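Tukside rents plan leans on one survey, and a thin one

Tukside council wants to raise the rent on market stalls by 20 percent from next August, and it says the traders are fine with it. The traders were asked, the council says, and most of them agreed.

It is worth looking at how they were asked. The survey went out by email to stallholders on the council's list, with 8 questions and a two-week deadline. None of the 8 asked whether rents should go up. The nearest was number six, which asked whether traders would "support investment in a cleaner, safer and more modern market." You would have to be an odd sort of trader to say no to that.

The council report then turns those answers into "broad support for a revised charging model." A revised charging model is a rent increase. Why the report can't use the word is something its authors may want to explain.

There is also the matter of who answered. The report gives percentages throughout but leaves out how many forms came back. We asked for the number and were told it would be published "in due course." Several stallholders on the Fusthorpe side of the market said they never got the email. One sells eggs and has no email address, and says the market office has known this for years.

The council's case for the money is no stronger. It says the increase will pay for new lighting, a resurfaced walkway and better drains by the east gate. The drains were also promised the last time rents went up. Anyone who has bought vegetables there after heavy rain can judge how that went.

Prins, the consulting firm that wrote the report, says foot traffic will grow once the work is done. It offers a comparison with Tonden, where the market was refitted and visits rose in the first year. It does not mention that Tonden's bus station moved next door to the market during the same year. That seems like the kind of thing a reader would want to know.

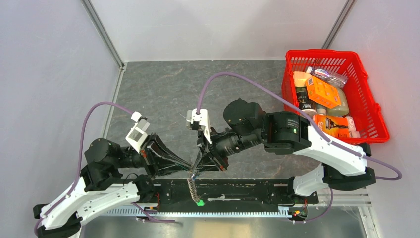
By Oksana Romaniuk
Local news
25 November 2020

None of this means rents should stay where they are forever. Costs go up, and the market does look tired. A council that came out and said "we need more money and here is the bill" might get a fair hearing. Some traders told us they would pay more if they could see the drains fixed first -- a simple enough order of events, and one the report never considers.

Asked whether the survey would be run again on paper, a council spokesman said there were "no current plans" to do so. He said traders had been given "every opportunity to engage." He did not know whether that included the egg seller.

A stall that now costs $50 would go to $60 under the plan. The council will vote on it at its next full meeting. Written comments can be handed in at the market office until the day before, though the notice saying so is posted only on the council's website.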